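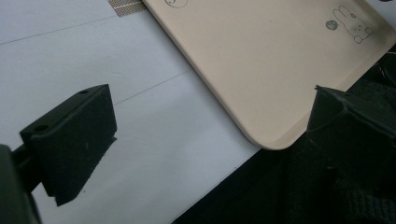

4.3 Faults during tray handling

Of the 17 sessions carried out with the hand-held gripper at the Jilasau site, five were stopped before the table had been fully laid. In two of these the cause was mechanical: a mounting screw in one finger had worked loose, and the grip width reported by the tool no longer matched the true gap. The remaining three were software stops. The Cison controller treats any sudden change in estimated finger width as a fault and closes the log without warning the operator, so that work continued for a time with no data being kept. A total of 1543 entries were lost in this way.

Tray work was affected more than cutlery work. The beige tray has a raised rim and rounded corners, and a finger brought down at a slant may touch the rim before the pads are in line with it. When the left finger was loose, such contact was enough to turn it slightly on its mount. The printed line drawings on the tray were not masked for these trials. Figure 4 shows the open fingers over the tray, with the fork and striped placemat beyond its rim.

Figure 4. Open gripper at the tray, table-laying task.
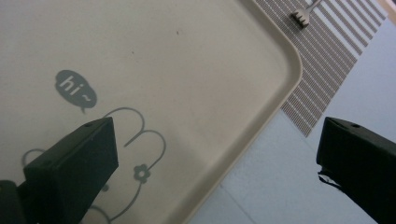

Jahangir Nanayakkara, commenting on an earlier draft, held that the loose screw and the silent stop should be reported as a single fault, as the first could set off the second. The logs do not settle the point. Both have been kept apart in Table 2, and the screws are now checked before each session.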